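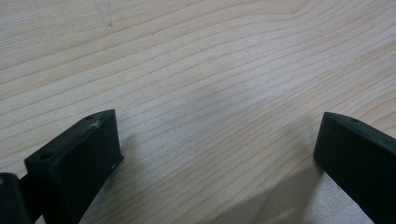 Rules I Keep Breaking, February Edition

We have a page of rules for hand-held gripper work at Judside. It is taped inside a cupboard door, so you read it only when you've run out of tape.

Rule one is to start every recording open, with nothing between the fingers. I wrote that one. On Wednesday I went back through a batch of 900 clips and threw out a depressing number of my own, all of them starting with the fingers already closing on something. Apparently I was in a hurry for most of the month.

Rule two covers the table. Wipe it, clear it, and write down any mark you can't get off. Calimlim, the site across town, skipped this for a whole season and spent the spring arguing over whether a certain speck was a crumb.

Rule three is the fingers. Look at them before each session. Scuffs are fine if they're in the log. A loose finger is not fine, even if it has "always been like that." We swap the pair after 2000 grasps, a figure that came from the old Tokberg handbook and that I have never heard anyone defend.

Rule four says take a break every 10 recordings. I'm told this is for the wrists. I use it for coffee, then have to apply rule two again.

There was a rule five about labeling the files before you go home. Somebody crossed it out in pencil and I have a fair idea who, given that it's my pencil. I'm putting it back this week, in pen, and moving the page to the outside of the door.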